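Mamum Dish Rack, Two Levels: My Review After One Winter

I bought this rack in January, when our old one became too rusty under the cutlery cup. We are a family of 6 and we have no dishwasher, so the rack is full three times a day. I paid 21 dollars for it in the Pikham store.

Assembly was easy, but the paper with instructions is very small and I needed my reading glasses. There are four screws on each side. Do not tighten them fully before the upper shelf is in place. I made this mistake and had to begin again.

The lower level is for plates and pots. The wires stand close together, and this is good for flat plates, but our soup bowls do not fit between them. I put the bowls on the upper shelf, upside down, next to the glasses. The shelf holds them without bending. My heavy iron pan I still dry by hand.

What I like less is the tray. It should lead the water to the sink, but the slope is too small and a little water stays in the back corner. I put a folded cloth under the back feet and now it runs better. For this price I expected that the maker would think of it.

The cutlery cup is deep, with large holes in the bottom. Teaspoons stay inside, but a thin straw or a toothpick falls through.

Light plastic plates are the other question many people ask, as in some racks they fall over when you take out the one beside them. In mine they lean a little and stay. 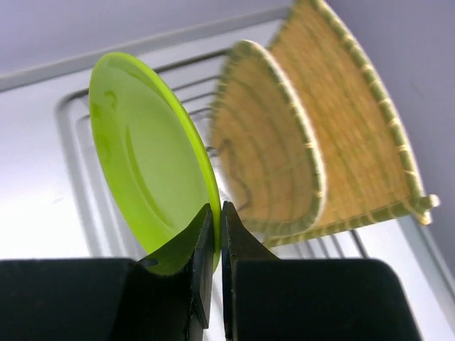 Viktória Virág wrote under my first short review that her tray had the same problem with water, and that she returned the rack and took the Undus one, which costs more but has a spout you can turn. She also said the Undus is too wide for a small counter, so please measure first.

I will keep mine. Four stars from five, and one star is missing for the tray.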